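Eau pétillante maison : la machine Tustlow vaut-elle le coup ?
Forum Boissons > Sans alcool

soledad_d
14/06/2026
Bonjour à tous. On me vante la Tustlow partout, mais j'ai du mal à croire aux économies promises. À la maison on boit surtout du café et de l'eau à bulles, et c'est l'eau qui plombe le budget. 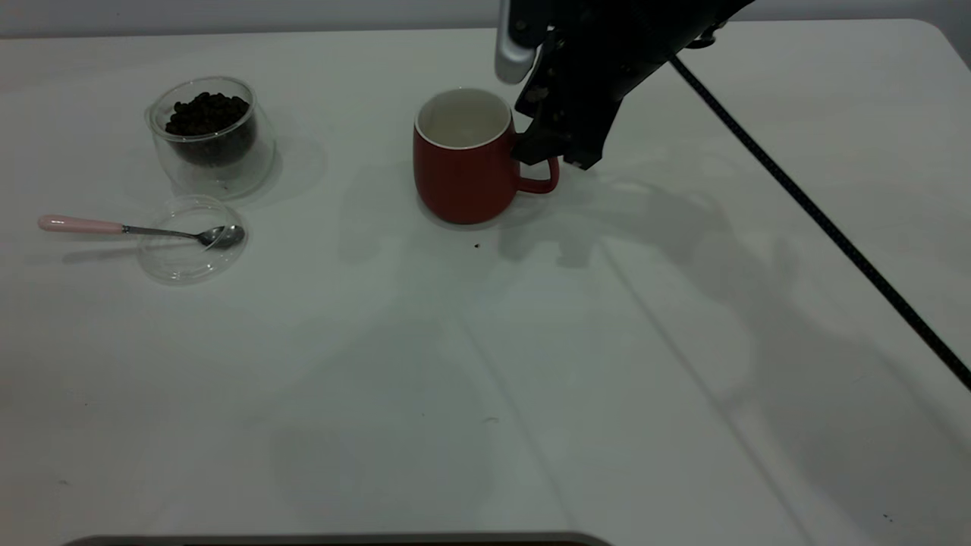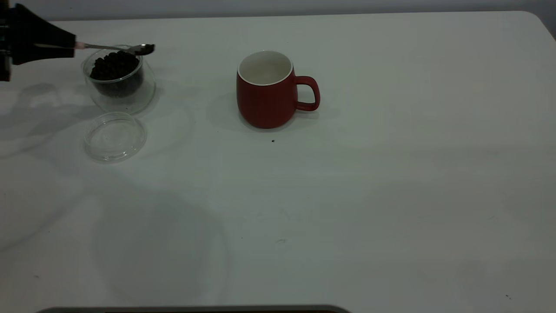
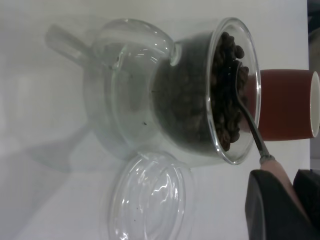
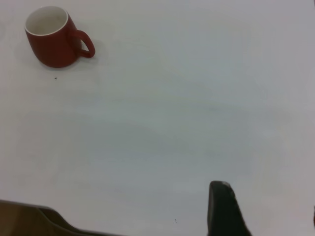

Le vendeur parle d'un appareil amorti en 3 mois. Quelqu'un a fait le calcul pour de vrai ?

uriel-sep
Trois mois, c'est l'argument de la boîte. Ils oublient les recharges de gaz. Chez moi un cylindre tient 30 litres, et encore, en bullant léger.

Cúc Đặng
Pas d'accord. J'ai la mienne depuis mai, je ne porte plus de packs sur 5 étages et rien que pour ça je la garde.

uriel-sep
Le confort, d'accord — mais la question portait sur l'argent.

hortensia.z
Et le goût ? L'Ocampo en bouteille a des bulles fines, la Tustlow fait de l'eau de piscine gazeuse. Les sirops « zéro », je n'y crois pas non plus, lisez l'étiquette.

Cúc Đặng
Eau de piscine, c'est ton robinet. Mets-la au frigo avant de gazéifier.

hortensia.z
Déjà essayé, aucune différence.

soledad_d
Donc personne n'a de chiffres. Je reste aux bouteilles pour l'instant, je regarderai le prix des recharges chez Tallevgate.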